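Skirketti Teach-by-Hand Kit
Made by Braltstead

Home > Teaching equipment > Skirketti > Teach-by-Hand Kit

If you have ever tried to explain to a robot arm, in code, how to pick a parcel off a shelf and set it down in a basket with four others, you will know why we started making Skirketti. You already know how to do the job. Your hands have known it for years! With the Teach-by-Hand Kit you put on the headset, do the job the way you always do it, and Skirketti turns what it sees into demonstrations your arm's learning software can work from.

The kit suits small parcel rooms, returns desks, stock rooms and teaching labs, and anybody else whose work is mostly a matter of picking things up and putting them somewhere sensible. There are no gloves to wear and no markers to stick on the boxes, so your people can go on working with bare hands and handle the cardboard as they normally would.
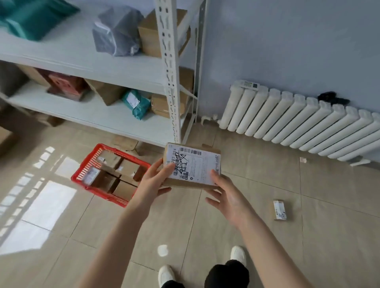
Parcel to basket, seen from the wearer's side. Both hands stay in view while the box is held level.

We are often asked how many demonstrations a task needs, and the answer does depend on the task (a rigid carton is a kinder teacher than a floppy mailer bag). For a basket-packing job we suggest beginning with 22 good ones from each person and then having a look at how the arm gets on. Try to vary things a little as you go. Move the basket, turn it, start with a different box, let a left-handed colleague have a turn. A robot that has only ever met one tidy arrangement tends to get stuck on the second.

When you have a morning's worth, set the headset in its dock and the Shehu software will sort the recording into separate demonstrations, each with a start and an end you can drag if you don't agree with it. You can name the steps in your own words. "Pick up," "turn label up" and "press into corner" are perfectly good names.
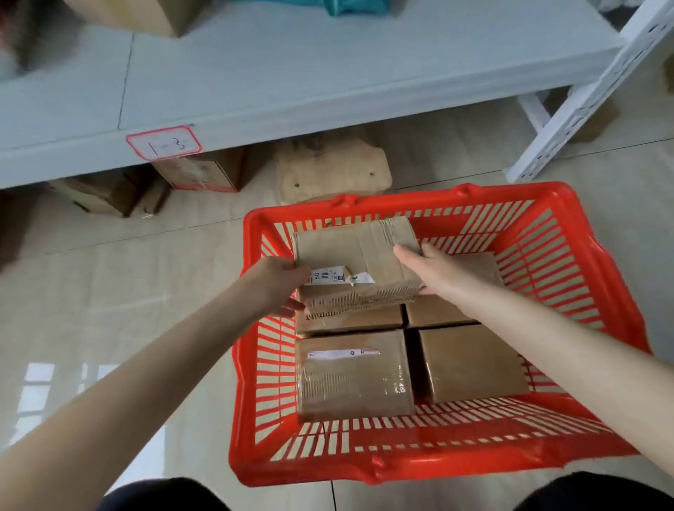 There will be moments when hand demonstrations aren't quite enough, usually in the last inch or so of a tight fit, and for those we include the Grokano hand controller. You hold it, the arm follows, and you steer the gripper through the tricky bit yourself from across the room. Shehu files these remote sessions alongside the hand ones, under the same task, so you can mix the two as you please. Most of our customers teach the broad shape of a job by hand and save Grokano for corrections, and we think that is a very sensible way to go about it.

Olanrewaju Etim, who looks after training here at Braltstead, likes new owners to begin with something dull. Two boxes and one basket will do nicely for a first afternoon. Work at your ordinary pace, keep your head pointed at your hands, and don't worry about a fumble, as you can mark it in Shehu and keep it or leave it out.

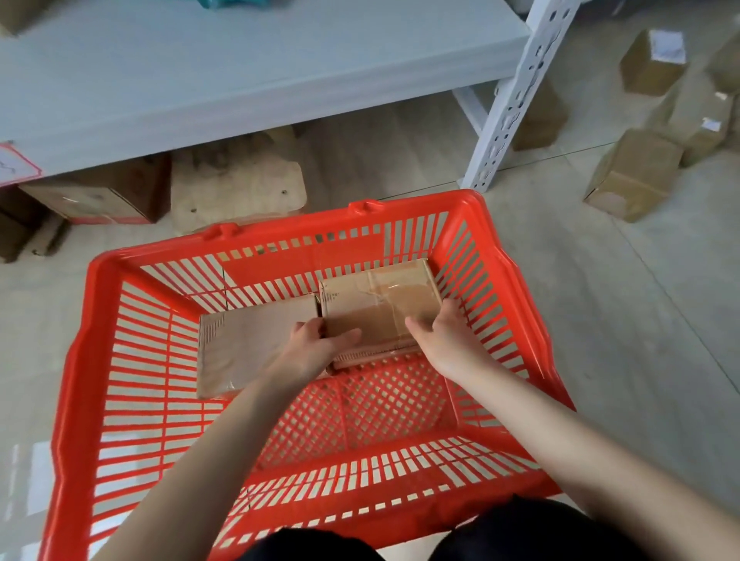

Placing flat boxes: one hand where the two meet, the other at a corner.

What comes in the case

Skirketti headset with adjustable band
Charging dock and cable
Grokano hand controller
Shehu software, one workstation license
Printed starter guide with 15 practice tasks

Ordering

Complete kit: order code 1712
Spare headband and pads: order code 1052

The kit doesn't include a robot arm. If you aren't sure whether yours will work with Shehu, send us the make and model before you order and we'll gladly check for you. Training calls with Olanrewaju are held every Monday and are included with the complete kit, and you are welcome to bring along your own recordings and go through them together.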